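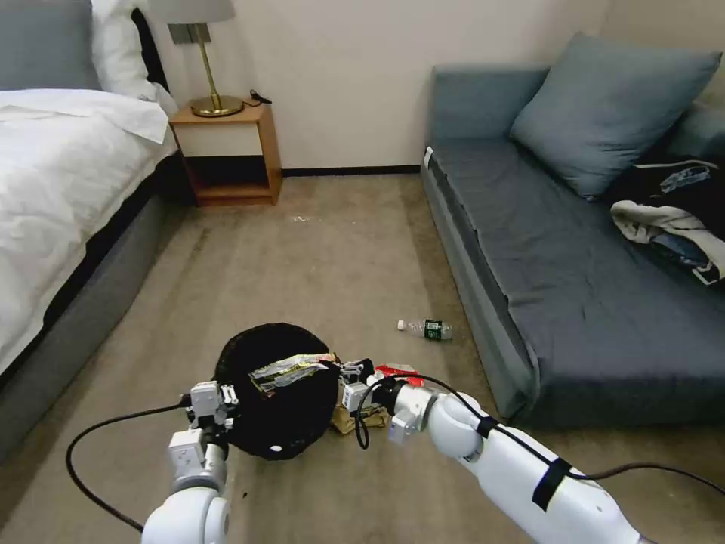

Snack wrapper at the mesh wastebasket, with a water bottle and a paper bag on the carpet.

Room Tidying and Floor Clearance: Frequently Asked Questions
February. Prepared by Hannelore Rathjen, Guest Services, Fendgate Residence, Nasudthorpe

These answers apply to all rooms with one bed and one sofa bed. Guests in the El Sherbiny Wing should also read the notice inside the wardrobe door.

How often is my room serviced?
Rooms are serviced every second day between 10 a.m. and 2 p.m. Wastebaskets are emptied at each service. Bed linen is changed once a week, or on request at the front desk.

What am I expected to do before a service?
Please clear the floor between the bed and the sofa bed. Wrappers, paper bags and other small trash should be placed in the wastebasket. Clothing may be left on the sofa bed or put in the wardrobe. The carpet is vacuumed only where it is clear, and staff will not lift clothing or luggage in order to reach it.

Will staff throw away something I have left on the floor?
Food wrappers and plainly empty packaging are treated as trash. Clothing, hats, chargers, books, papers and toiletries are not. If you are in the room's second week of occupancy or later, the same rule applies.
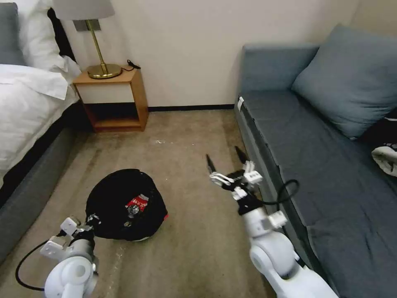 A black cap on the carpet beside the bed. Hats and clothing are treated as personal items.

Where will I find personal items that have been picked up?
Items found on the floor during an occupied stay are placed on the seat of the sofa bed. They are not placed on the bed or in drawers. Items found after checkout are tagged with the room number and held at the front desk for 30 days. To ask about a tagged item, dial 359 from the room telephone.

Can I leave bottles in the wastebasket?
Plastic bottles should be emptied in the bathroom sink and taken to the recycling point by the elevator on each floor. Bottles that still contain liquid will be set upright on the nightstand, with the cap on.
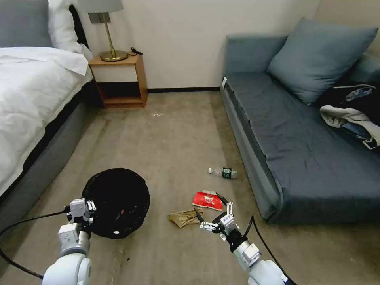

Bottle, snack wrapper and wastebasket. The bottle is recycling; the wrapper goes in the basket.

May I move the wastebasket?
Yes. It may stand anywhere on the floor, provided it does not block the door. Please do not use it for hot items, glass or liquids. The mesh baskets have no liner unless one is requested.

What should I do about a stain on the carpet?
Report it to the front desk as soon as possible and do not apply a cleaning product yourself. Carpet cleaning is carried out by Roltonen, normally on a Saturday. You will be asked to be out of the room for two hours.

Is there a charge for a room left untidy?
There is no charge for ordinary trash or for clothing left out. A fee may apply where furniture or carpet requires special cleaning. The fee is confirmed in writing by Youssra Bouzid, Residence Manager, before it is added to an account.

Can I decline service?
Yes. Hang the card on the outside of the door before 9 a.m. Service may be declined two times in a row, after which staff will contact you to arrange a suitable time.

Contact: Guest Services, Room 436, Fendgate Residence, Nasudthorpe | © Fendgate Residence | Back to top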